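Support Ticket: Wrist camera view and gripper state out of step in recorded examples
Project: Fornent household handling set
Site: Ronberg
Priority: High
Status: Closed, with one item carried forward
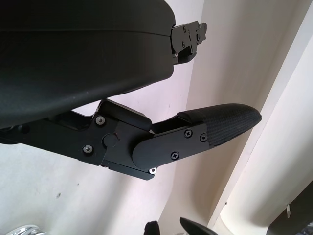

Summary of the request

The Ronberg site reports that a portion of the examples recorded in February cannot be used for training in their present form. In the affected examples, the gripper opening value stored with each wrist camera image does not match the finger position visible in that image. The value trails the image. The learning team at Pawłowska found the fault during routine review and returned the batch to the site with a request for correction.

The batch contains 1,284 examples against a target of 2,000. Of these, 436 were marked by the review tool as failing the timing check. The remainder passed and have been released to the learning team.

Effect on the work

A policy trained on the failing examples would learn to close the fingers late. The learning team has confirmed that it will not accept them until the timing has been corrected and the check has been run again. Recording at the Ronberg site was paused on station 2 while the fault was under investigation. The other stations continued to record as planned.

Information supplied by the site

All failing examples come from station 2. Operators noticed no fault during recording. The arm followed the hand controller normally and the live view appeared smooth. The station had received a software update through Govgate shortly before the first failing example was recorded. The gripper pads had been replaced in the same week.

Log

Entry 1, support desk
Ticket received and assigned. The site was asked to supply the station record, the Govgate update history and five failing examples in their original form. The site was also asked not to delete or trim any recording from the batch.

Entry 2, Ronberg site
Files supplied. The site asked whether the new pads could be the cause, given that the failing examples began after they were fitted.

Entry 3, support desk
The pads are not considered a likely cause. A pad of the wrong thickness would produce a fixed error in the opening value at every point in the recording. The supplied examples show the correct value when the fingers are at rest and a wrong value only while they are moving. This points to timing. The site was nevertheless asked to confirm the closed position, so that the matter could be set aside.

Entry 4, Ronberg site
Closed position checked three times with the standard gauge block. All readings were within the permitted range. Finger screws checked and found tight. No adjustment was made.

Entry 5, support desk
The original files were examined. Camera images carry the time at which they were captured. Gripper values on station 2 carry the time at which they were written to disk. On the other stations both carry the time of capture. The delay grows when the disk is busy, and this explains why some examples from station 2 pass the check and others do not.

Entry 6, support desk
The Govgate history shows that the update on station 2 was interrupted and resumed. The recorder program was replaced, but its settings file was not. The older settings file has no entry for the gripper time source, and the recorder therefore used its default.

Entry 7, Ronberg site
Settings file replaced with the current version. Station restarted. Ten test examples were recorded with the fingers opening and closing at normal speed, and ten more with the disk under heavy load. All passed the timing check.

Entry 8, Pawłowska learning team
Test examples received and accepted. The team asked whether the failing examples could be repaired or would need to be recorded again.

Entry 9, support desk
Repair is possible. The gripper controller keeps its own log with the time of capture, and the site had retained these logs. The gripper values will be taken from the controller log and matched again to the camera images. Arm joint values and operator commands are not affected and will be left unchanged.

Entry 10, support desk
Repair completed on all 436 examples and the timing check repeated. No failures remain. Each repaired example has been given a note in its record stating that the gripper values were rebuilt from the controller log. The original files have been kept in a separate folder and must not be used for training.

Resolution

The cause was an outdated settings file left in place after an interrupted update. The file has been replaced and the affected examples have been repaired. Station 2 has been returned to service, and recording toward the target of 2,000 may proceed.

Instructions to all sites

After any update, compare the version number of the recorder with that of its settings file before recording begins.
Record ten test examples and run the timing check on them the same day.
Retain gripper controller logs until the learning team has accepted the batch in writing.
Report an interrupted update to the support desk even where the station appears to work normally.

Carried forward

The recorder should refuse to start when the gripper time source is missing from its settings. A change request has been opened with the Fornent software group and will be tracked under its own ticket.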